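Inicio / Cuidado de la madera / Aceites y ceras / Aceite para mesas Stuston

Aceite para mesas Stuston
Ref. 796
Para madera de interior sin barnizar
Envase metálico con tapón de rosca
Disponible en incoloro y en blanqueado

Ficha actualizada: 2026-07-08

Lo que promete la etiqueta y lo que nos creemos

En la etiqueta del Stuston se lee que «nutre, revive y protege la madera en profundidad». Empezamos por ahí porque es la frase que más preguntas nos trae al mostrador. Una mesa lleva muerta desde que talaron el árbol y no come. El aceite entra en los poros de la superficie, endurece al contacto con el aire y deja una barrera modesta contra el agua y la grasa. Modesta. Si alguien le cuenta que un aceite convierte el tablero en una bandeja de acero, pida que le enseñen una mesa familiar con dos inviernos encima.

Dicho esto, lo vendemos, y no a disgusto. De los que hemos tenido en la estantería de Fostedholm es el que menos amarillea y el que menos se queda pegajoso cuando uno se pasa con la cantidad, cosa que hace casi todo el mundo la primera vez. También es el que peor huele durante el primer día. El fabricante habla de «aroma natural». Huele a linaza y a cajón cerrado, y en un piso pequeño se nota hasta la mañana siguiente.

Para qué sirve

Mesas de comedor, escritorios, bancos de trabajo ligeros, baldas y encimeras que no estén pegadas al fregadero. Vale para madera nueva lijada y también para madera que ya estaba aceitada y se ha quedado seca, áspera o con cercos.

Para qué no sirve

Muebles barnizados o lacados. El aceite no atraviesa el barniz, se queda arriba y hay que pasarse la tarde limpiándolo. Tampoco sirve para exterior, por mucho que en algún foro aseguren que aguanta una terraza cubierta. Nos devolvieron una mesa de balcón en noviembre con el tablero gris y no pensamos discutirlo más.

En suelos no lo hemos probado. El fabricante dice que sí en el folleto y que no en la ficha técnica, así que de momento nosotros decimos que no.

Cómo saber si su mesa está barnizada

Eche una gota de agua en una esquina poco visible y espere. Si al cabo de un rato sigue entera, redonda y brillante, casi seguro que hay barniz. Si oscurece la madera, está aceitada, encerada o sin tratar. La prueba falla a veces con ceras recientes, que repelen el agua bastante bien durante unas semanas. Rasque entonces con la uña: la cera deja una viruta blanda y el barniz no.

El color, que es donde vienen los disgustos

Todos los aceites oscurecen. Todos. El «incoloro» del bote se refiere al líquido, y la madera con aceite incoloro queda como queda mojada, ni más ni menos. Pase un trapo húmedo por una zona lijada y verá con bastante fidelidad el tono final. Si no le gusta, no compre el incoloro esperando que al secar se aclare, porque no se aclara.

El blanqueado lleva un poco de pigmento que compensa ese oscurecimiento. En maderas claras funciona bien y conserva un aire parecido al de la madera recién cepillada. En maderas oscuras deja un velo lechoso en los poros que a unos les parece nórdico y a otros les parece polvo. Pida la muestra antes. La enviamos en un frasquito y alcanza para probar por debajo del tablero.

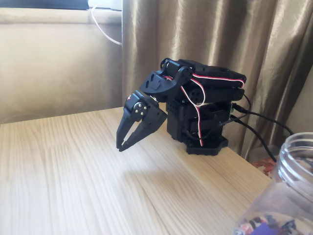

Madera clara en un tablero de mesa, con cortina al fondo.

Las fotos de catálogo ayudan poco a elegir tono. La pantalla miente, la luz de la ventana cambia de la mañana a la tarde y un mismo tablero puede tirar a miel o a ceniza según lo que tenga cerca. Nos fiamos más de una prueba fea hecha en casa que de veinte imágenes bonitas, incluidas las nuestras.

Si su mesa recibe sol por un lado, cuente con otra sorpresa. La madera cambia de color con la luz haya aceite o no, y la parte que queda debajo de un mantel o de una bandeja fija se queda con el tono antiguo. El Stuston anuncia un filtro solar. Algo frenará, pero a simple vista no hemos sabido distinguir la mitad tratada de la otra. Mover las cosas de sitio de vez en cuando sale gratis y hace más.

Aplicación

El folleto trae nueve dibujos y ninguna cantidad. Lo hacemos así:

Lije siguiendo la veta y termine con un grano medio. Un lijado finísimo cierra el poro y el aceite entra peor, aunque al tacto parezca que ha quedado de lujo.

Quite el polvo con aspirador y después con un paño apenas humedecido. Deje secar del todo.

Agite el bote. En el blanqueado hay que insistir, pues el pigmento se va al fondo y la última mesa sale más blanca que la primera.

Calcule 40 mililitros por metro cuadrado en la primera mano y menos en la segunda. Extienda con un paño de algodón que no suelte pelusa.

Espere 15 minutos y retire todo lo que no haya entrado. Todo. Pase un paño seco hasta que la mano resbale sin mancharse. El exceso que se deja «para que proteja más» forma una película pegajosa, y esa película es el motivo de la mayoría de las reclamaciones que recibimos.

Deje secar una noche y dé la segunda mano igual. Con 2 manos basta. El folleto recomienda cuatro, y sospechamos que el departamento que escribe el folleto no anda lejos del que vende los botes.

Conviene tratar también la cara de abajo, aunque sea con una sola mano. Un tablero que absorbe humedad por una cara más que por la otra acaba curvándose.

Aviso serio sobre los trapos

Aquí dejamos las bromas. Los trapos empapados en aceites secantes pueden calentarse solos y arder si se guardan arrugados. Extiéndalos al aire libre, planos y separados, hasta que estén rígidos, o sumérjalos en agua dentro de un recipiente metálico con tapa antes de llevarlos al punto limpio. No los tire hechos una bola al cubo de la cocina. El envase lo dice en letra muy pequeña y en la parte que tapa la etiqueta del precio.

Secado y uso

Al tacto está seco al día siguiente. Endurecido de verdad, no. Durante la primera semana evite los vasos fríos sin posavasos, los manteles de plástico y cualquier objeto pesado con base de goma, que puede dejar marca. La etiqueta promete «uso normal en 24 horas», y depende de lo que cada casa entienda por normal. En una con niños pequeños, nosotros esperaríamos.

Mantenimiento

Paño húmedo y jabón neutro muy diluido. Nada de multiusos con amoniaco ni de toallitas desinfectantes a diario, que se comen el acabado en cuestión de meses. Cuando el agua deje de formar gotas y empiece a calar, toca otra mano fina en la zona gastada. Esa es la ventaja real del aceite frente al barniz: se repara por partes y no hace falta lijar el tablero entero por un cerco de café. A cambio hay que acordarse de hacerlo.

El jabón Banora, que el mismo fabricante vende como «complemento imprescindible», limpia bien y huele mejor que el aceite. De imprescindible no tiene nada. Lo tenemos en tienda porque nos lo piden.

Contacto con alimentos

Una vez curado, el fabricante lo declara apto para contacto ocasional. Una mesa de comedor entra ahí sin problema. Para tablas de cortar preferimos otro producto, más que nada por los cortes del cuchillo, que abren la superficie a cada rato y dejan cualquier acabado en papel mojado.

Comparación rápida con lo demás que vendemos

Cera Requena: tacto más suave y mejor olor. Aguanta poco el agua y nada el calor. Bonita para un aparador, mala idea debajo de una cafetera.

Aceite Stuston: protección media, reparación fácil, acabado mate. Pide constancia.

Barniz al agua: protege más que los otros dos y se olvida uno de él durante años. Cuando se estropea, se estropea con ganas y hay que lijar.

Preguntas que nos hacen

¿Se puede poner encima de una cera vieja?
No. Hay que quitarla antes, y quitarla bien lleva más trabajo que aceitar la mesa. La parte donde quede cera saldrá a manchas.

¿Caduca?
Cerrado dura bastante. Abierto forma una piel por arriba. Si la piel es fina, se retira y el resto sirve. Si se ha espesado como miel, al punto limpio con él. Pasarlo a un frasco más pequeño, sin aire, retrasa el problema.

¿Tapa los arañazos?
Disimula los superficiales, porque los oscurece igual que al resto. Los hondos los marca todavía más. Lije primero.

¿Es ecológico?
El bote lleva una hoja verde dibujada. No corresponde a ningún certificado que hayamos podido localizar. La composición incluye aceites vegetales y secantes metálicos, y está completa en la ficha de seguridad, que enviamos a quien la pida.

¿Mezclo el incoloro con el blanqueado?
Se puede, y da tonos intermedios agradables. Prepare de una vez toda la cantidad que vaya a necesitar, pues repetir la misma mezcla otro día es cuestión de suerte.

Envíos y devoluciones

Enviamos por transporte terrestre. Los botes sin abrir se admiten de vuelta con el precinto intacto. Los abiertos no, tampoco cuando el motivo sea el color, y por eso insistimos tanto con la muestra. Si el envase llega abollado pero no pierde, el aceite está bien; si pierde, haga una foto antes de limpiar el paquete y le mandamos otro.

Añadir al carrito
Pedir muestra
Descargar ficha de seguridad

Productos relacionados: Cera Requena · Jabón Banora · Paños de algodón sin pelusa · Lija en hojas, grano medio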